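Early Childhood Practicum, Unit 6
Sorting, Containing and Putting Away: Working with Small Table Toys
Course handout, Hemton program. Revised 2024-06-09.

Before class

Read the chapter on materials in the Mahasneh reader and bring your observation notebook. We will spend the first 20 minutes on the reading and the rest at the tables. If you missed Unit 5, get the notes on floor play from another student, as I will refer to them.

1. What counts as a table toy

For this course, a table toy is any loose piece a child can pick up with one hand and use while sitting or standing at a table. Cubes, small figures, stars, textured balls, bowls and plates all count. Puzzles with a fixed tray are treated separately in Unit 8. Anything with a battery is left out of this unit.

Table toys are usually bought as sets and then mixed. Within a month of opening the boxes, most rooms have one combined supply. That is normal and you do not need to fix it. What you do need is a way to put out a useful amount at one time and a way to get it back on the shelf.

Size matters more than anything else when you select pieces. Every piece must pass the small parts check described in the Unit 2 safety notes. Do the check yourself even when the package gives an age. Pieces that came from a donation box get checked twice, once when they arrive and once when they go out.

2. Setting out

A plain, light-colored table works best. Patterned tablecloths make it hard for younger children to find pieces, and they slide. Wipe the table before you start.

Put out a limited number of pieces. For a first session I use one container, one set of cubes in mixed colors, and one or two pieces that are not cubes. The odd pieces give the child something to decide about. With cubes alone, most children build. With a bowl and a star added, many start to put things in and take things out.

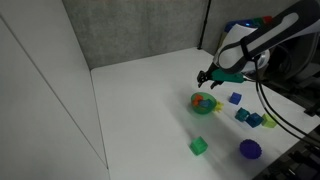

Figure 1. Green bowl holding an orange block and a blue block, with a yellow star against the rim and cubes to the right.

Note the following when you set out:

Start with the container partly filled. An empty bowl gets worn as a hat. A bowl with one or two blocks in it shows what it is for without your having to say anything.

See-through containers are easier for beginners. The child can check what is inside without tipping it. Move to solid containers later, when you want to work on remembering what went in.

Leave open space on the table. Children need somewhere to put a piece down while they think about it. If the whole surface is covered, pieces end up on the floor.

Put close colors together on purpose. A blue next to a teal is a harder choice than a blue next to a red. Do not correct a child who groups blue and teal. Write down what the child did and move on.

3. Ways of sorting

Students often come in thinking that sorting means color. Color is the easiest to see and the easiest to grade, so it gets used too much. In the Skirnetti room we ask for at least three sorting rules to be recorded before anyone writes a conclusion about a child.

Color. Works well with cubes. Works badly with toys that have more than one color.

Shape. Cubes against everything else is the first split most children make. After that it gets interesting. A star, a ball with bumps and an animal figure may all go in one pile because they are "pokey" or because they are "not squares." Either answer is a rule and should be written down in the child's words.

Texture. Smooth, bumpy, ridged, speckled. Let the child handle the pieces before you ask. Texture is the rule that adults miss most often when they watch from across the room, as the piles look random from there.

Use. Plates and bowls hold things. Figures stand up or lie down. Balls roll. A child who puts a figure on a plate may be sorting by use or may be serving dinner. Ask one open question ("Tell me about this one") and wait.

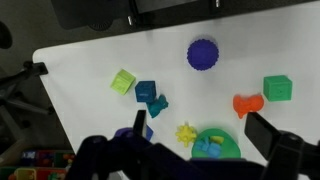 Mixed supplies make all of this richer, but they also make it slower. When embossed cubes, animal shapes and spiky balls are all on the same table, allow more time and expect fewer finished piles. A session of 20 minutes may produce no sort at all. That is still a usable observation. Record which pieces were handled, which were ignored, and what went on or into the container.

Some pieces will not have an obvious name. Toy makers simplify animals until they could be several things, and a rounded orange piece might be a bow tie, a bone or a fish depending on who is holding it. Use the child's name for it in your notes and add a short physical description in parentheses so that another adult can find the same piece. "Doggie (orange, rounded ends)" is enough.

4. What the adult does

Sit to the side, at the child's level, with your hands off the materials. Your notebook should be on your lap and not on the table, where it takes up space and draws attention.

Speak less than you want to. In the sessions we reviewed last August, the adults talked for more than half of the time and most of what they said was color names. If the child is looking at a piece, you can name what they are doing with it. If the child is not looking at you or asking you anything, you can be quiet.

Do not hold up a piece and ask what color it is. That is a test, and it ends the play. If you need to know whether a child has the color word, you will hear it sooner or later during cleanup.

When a piece falls, wait. Many children pick it up on their own. If it rolls out of reach, get it and set it at the edge of the open area, not back in the pile you think it came from.

5. Narrowing the choices

For the second and third sessions, reduce the supply. Keep one container, a few cubes and one textured piece, and spread them so that each can be reached separately. A corner location helps. With a wall on one side and a partition at the back, there is less going on for the child to look at, and balls that roll that way stop.

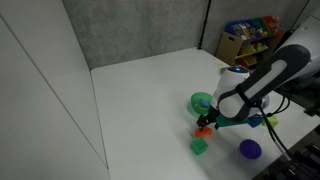 Keep the shelf in view but out of reach during the session. Children do better with a small set when they can see that the rest of the toys have not gone away. If a child asks for something from the bins, trade one piece for one piece. Let the child choose which piece goes back.

Place the textured ball toward the front. It is usually the first thing picked up, and if it is at the back the child will reach over the cubes and scatter them. Balls with many small bumps roll less than smooth ones, which makes them a fair choice for a table with an open edge.

6. Putting away

Cleanup is part of the activity and should be observed like the rest. Give notice before it starts. Say what will happen in one sentence and then begin with one piece yourself.

We use open bins on a low tiered shelf. Bins are assigned by broad type and by bin color: a large mixed bin on top, smaller bins below. Do not set up more categories than the children can keep. Labels with a picture or a sample piece taped to the front work better than words. Rirnisix bins have a wide lip that holds tape well, but any open bin will do.

A good order for the table is:

Cubes first, since they are easy to find and stack in the hand.
Figures and odd shapes next.
Balls after that, one at a time.
The container last, with whatever is still inside it.

The last step is the one students skip. If the bowl still has pieces in it, let the child decide whether to empty it or put it away full. Some children feel strongly about this. A full bowl on the shelf is fine until the next session.
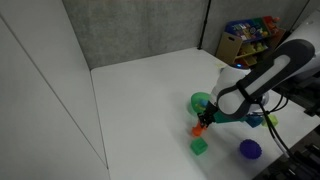
Check the table from a low angle before you leave. Green on green is easy to miss, and a small piece that has slid in behind a bowl will stay there until someone wipes the table. Look along the edges and under the table as well.

Wash textured pieces more often than cubes. Dirt collects between the bumps. Use warm water, mild soap and a soft brush, and let them dry fully on a towel before they go back into a bin.

7. Assignment

Complete one observation of 20 minutes with a single child, using the setup in section 2. Hand in:

a sketch of the table at the start and at the end, with pieces marked by color and shape
a running record of what the child handled, in order
every sorting rule you think you saw, with the evidence for each
a paragraph on how the putting away went

The assignment is worth 50 points. The sketches do not have to be neat, but the start and end sketches must use the same labels. Papers without the end sketch lose 10 points.

Terms to know: loose piece, container play, sorting rule, running record, open question.

Next unit: pouring and filling. Bring an apron.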